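Can a robot arm change the chip in an old office computer?

The repair firm Skister wants to know which jobs on its shop floor a machine can do already. Its first tests are with processors.

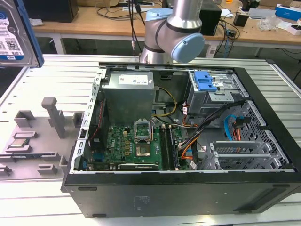
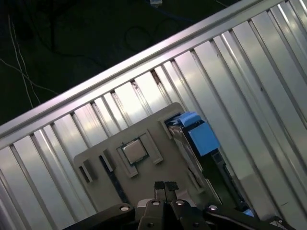 Bristivetti, May 27, 2020

Skister repairs used desktop computers and sells them to schools and small offices. Since November it has been testing a robot arm on one small part of this work: to pick up a processor from a grey holder and put it into the open socket on the motherboard.

For a person with practice it is a job of a few seconds. For the arm it is still slow. According to the firm, it made 304 attempts in the last series, and in 200 of them the chip was placed correctly without help. One attempt takes roughly 4 minutes.

"The picking up is not what worries us," says Tahira Hashmi, who leads the tests. "The cables worry us. In every computer they lie in a different way, and the arm must not touch them."

The processor must also be turned the right way before it goes down, and it must not be pressed. Closing the metal bracket over the socket is at present done by hand.

Three of the firm's technicians take turns at the tests. Hashmi does not expect that the arm will take over their work soon. Cleaning, sorting of screws and packing will be tried next, together with the parts dealer Gowda.

The results will be shown at the Sultitz repair fair in November.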